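Print this page | E-mail this page

3. Veined stone and how people read it

Ask anyone to pick a kitchen counter from a stack of samples and watch what they do – they follow the veins with a finger! That small habit is what got this study going. We wanted to know whether the path of a vein changes how large a surface seems, and whether the effect holds for patterns that are only marble-like. 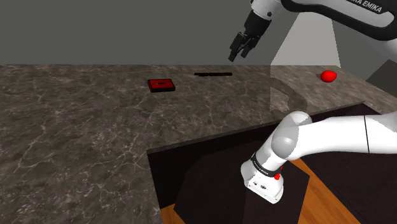

Hadi Hattar

Our pattern library, Grenine, holds 3606 marble patterns, and 424 of them were shown to visitors at the Surnevach showroom. Each visitor judged pairs of surfaces of equal area and picked the one that looked bigger. The results were a delight to work through. Surfaces with long diagonal veins won far more often than those with short, scattered flecks, and the gap grew when the ground color was dark.

Thin veins deserve a closer look. Where a pale line breaks up into finer threads (Figure 2), the eye seems to carry it onward, past the point where the line is easy to see. Haddadin's earlier scale has no category for this, so we added one and called it "trailing."

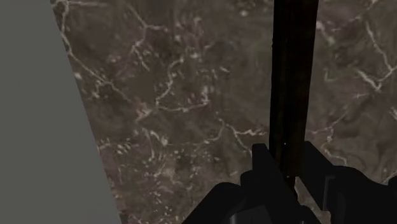 Figure 2. Pale veining on a dark brown-gray marble surface, rendered.

Trailing veins made up 38 of the patterns shown, and they drew the most comments by a wide margin.

Contact Flerneo | Copyright Flerneo, all rights reserved | Back to top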